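Bench Layout for Board Handling
Project report, Section 3: Storage and transfer
Bakari Muriithi and Emmanuel Mwakyusa

Our first plan for storing circuit boards was a cardboard box with "BOARDS" written on the lid. The supervisor's comments on this were brief. By May we had moved to a long slotted rack, which keeps each board upright and stops two of them from getting acquainted in transit.

The rack went on one side of the table and a flat tray on the other. We left the middle clear for whoever was doing the carrying. Emmanuel wanted everything closer together to save steps, but Bakari's elbows disagreed, and the elbows won.

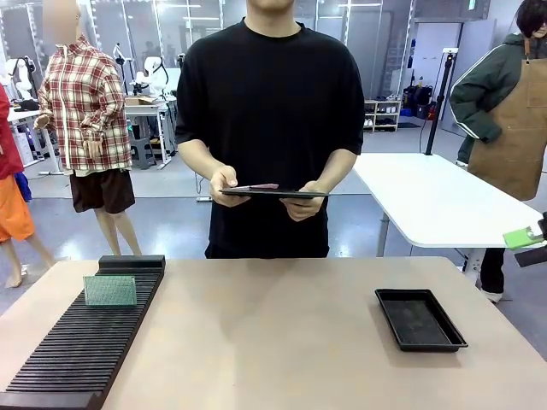 Figure 4. Table layout with the slotted rack, one green board standing in it, and the empty tray opposite. A second tray is held behind the table.

We set the rack at an angle to the table edge. With the rack square to the edge, reaching the far slots meant leaning over all the near ones, and sleeves have a talent for finding boards. Angling it cost us some table space — we had been using that space for coffee anyway.

Each trial was 22 transfers from rack to tray, and we logged every board that touched a neighbor, missed its slot or had to be picked up twice. Our target was 100 clean transfers in a row. We got there on the third attempt, after Bakari stopped talking during trials.

The weak point is still the slots. They are narrow and all look alike, so a board is easily put back one slot over from where it started. Numbered tape along the side of the rack is the next thing to try, and Emmanuel has already bought the tape.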